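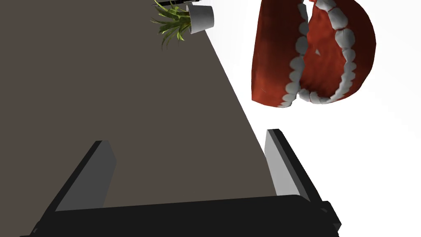 Matte tables are sold as easy to live with, and for the most part they are, but they need different habits from the glossy ones most of us grew up with. Polish that made an old dining table shine will leave a matte one patchy. Scouring powder will leave a bright spot that never quite blends back in. Color matters as well. A flat, matte top in a dark gray-brown hides a coffee ring fairly well and shows every bit of flour, dust and dried dishwater. The tips below are for dark matte tables in kitchens, dining rooms and workrooms, and most of them will work on a desk too.

Find out what you have

Before putting anything on the surface, check the underside or the paperwork for the name of the finish. Painted, oiled, waxed, laminate and lacquered tops can look much the same from above and they do not all like the same cleaners. If the paperwork is gone, put one drop of water in a corner and leave it for ten minutes. On a sealed top it stays as a bead and wipes off clean. If the spot darkens, the top is oiled or waxed, or the seal has worn through, and you should keep it as dry as you can and skip the soap-and-water section.

Whatever you try, try it first on the underside of an overhang or at the back edge, and let it dry overnight before you judge it. Wet matte finishes all look fine.

The everyday wipe

Crumbs first, always dry. Use a soft brush or a dry cloth and sweep toward you into your hand or a dustpan. Wiping crumbs with a wet cloth turns them to paste, and toast crumbs are hard enough to leave fine scratches.

Then wipe with a microfiber cloth that has been wet and wrung out as hard as you can manage. Go in long straight strokes the length of the table and overlap them a little. Round scrubbing motions leave swirls that show up when the sun is low.

Dry it right away with a second cloth. This is the step people skip and it makes the most difference on a dark table. If your water is hard, every drop left to dry leaves a pale ring. The water here in Gukport is very hard, and a dark table left to air dry looks dusty by lunch.

The weekly wash

For a sealed top, mix your own cleaner:

500 ml lukewarm water
2 drops plain dish soap, no lotion and no added scent

That is all the soap it needs. More will leave a film, and on a dark matte surface the film looks like smears that come back an hour after you wipe them off. If you already have that film, wash the table with plain water, change the water, wash again, and dry. It may take three or four rounds if soap has been building up for months.

Put the solution on the cloth, not on the table. Sprayed straight on, it sits in droplets and can leave spots before you get to the far end. Rinse with a cloth wrung out in clean water, then dry.

Do not add vinegar unless the maker says it is safe. Diluted vinegar is harmless on many laminates and dulls some lacquers, and a dull patch on a matte top is still visible. Keep it away from stone altogether.

Grease and fingerprints

Fingerprints show on dark matte surfaces as slightly shiny smudges, mostly along the edge where people sit down and push back. Wipe the edge as a separate job, with a fresh part of the cloth, or you will carry the grease out to the middle.

For a greasy patch on a sealed top, lay a warm, damp, soapy cloth over it for two minutes and then wipe. Repeat before you reach for anything stronger. Rubbing alcohol on a cotton ball will take off stubborn grease from most laminates, but it will also take off some lacquers, so go back to the hidden spot and test it there.

On an oiled top, sprinkle cornstarch over fresh grease, leave it an hour, and brush it away. Do it again with new cornstarch if the patch is still dark.

Shiny spots

A shiny spot is the most common complaint with a matte table. There are two kinds, and it is worth knowing which you have.

The first kind is something sitting on the surface: wax, furniture polish, hand cream, cooking oil. Wash as above and it goes away.

The second kind is wear. The finish has been rubbed smooth by a laptop, a keyboard, a sleeve, or by somebody scrubbing at one stain too long. Washing makes no difference. On paint or laminate you can do very little, and it is better to leave it alone or put a placemat there. On a thick matte varnish you can sometimes even out the look with very fine abrasive paper, 1000 grit or finer, used wet with almost no pressure and always in the same direction. Do the hidden spot first. I have done this on one desk and was happy with it — and have stayed away from the dining table.

Melamine foam sponges count as abrasive paper for this purpose. They are wonderful on door frames. Keep them off a dark matte table.

Heat and water marks

Use trivets. A matte finish is no more or less heat resistant than a glossy one of the same material, but you can't buff a heat mark out of it afterward without making a shiny patch.

Cork trivets are fine and cheap. Silicone ones sometimes leave a faint outline if they stay in the same place for weeks, so pick them up when you clear the table. The same goes for rubber feet on fruit bowls and lamps. Stick-on felt is better.

A white ring from a hot mug on a waxed or lacquered wood top is moisture caught in the finish. Leave it for a day or two first, as many of them fade as they dry. If it's still there, lay a dry cotton dishcloth over it and pass an iron over the cloth on the lowest setting with no steam. A few seconds, lift, look, repeat. Stop as soon as the ring starts to fade and let it cool before you decide whether to go on. Do not try this on laminate or paint.

Dust

Dust is what you will notice most, especially on a table near a window. A barely damp cloth picks it up. A dry one pushes it to the other end, and a feather duster puts it in the air for twenty minutes. Spray polishes promise to repel dust, but they leave behind a slightly tacky layer, and by the following week there is more dust than before.

If the table gets dusty again within a day, look up. A ceiling vent or a fan blade overhead may be the cause. I change the furnace filter in April and wash the vent cover in the sink the same day.

Using a dark table for work

A dark matte surface is pleasant to work on because it doesn't throw glare back at you. It is good for sewing light fabric, sorting beads, doing jigsaw puzzles with a pale border, and fixing small things with silver screws. It is bad for dark thread and black screws, so keep a white dish towel or a sheet of paper handy and do that work on top of it. The towel also stops screws from rolling.

For glue or paint, cover the whole table. Newspaper lets wet paint through and can leave ink on the surface. Brown wrapping paper, shiny side down, does better, and an old vinyl shower curtain liner is better again. Tape the covering to itself under the edge so that no tape touches the finish. Painter's tape is gentle for an hour or so, but left on over a weekend in a warm room it can lift paint or leave a sticky line.

If you do get adhesive on the top, warm it with a hair dryer on low and roll it off with your thumb. A dab of cooking oil will soften what is left. Wash the oil off afterward.

Clamps need a pad under each jaw. Scraps of cork or folded cardboard will do.

Small nicks

Dark tops show chips as pale dots. A wax filler stick close to the color will hide most of them. Buy one shade darker than you think you need if you can't find a match; a dark dot on a dark table disappears and a light one doesn't. Press the wax in, level it with the edge of an old plastic card, and wipe off the extra with a dry cloth.

Felt-tip touch-up pens work too, but they dry shinier than the table. Put on as little as you can with a toothpick and blot it with a paper towel before it sets.

What to keep in the drawer

Four microfiber cloths, two for wet and two for dry
A soft brush
Plain dish soap
Felt pads
A filler stick in the right color

Wash the cloths without fabric softener, which coats the fibers and leaves streaks. Hang them to dry or use low heat, and when they start to feel slick move them to the garage and buy new ones.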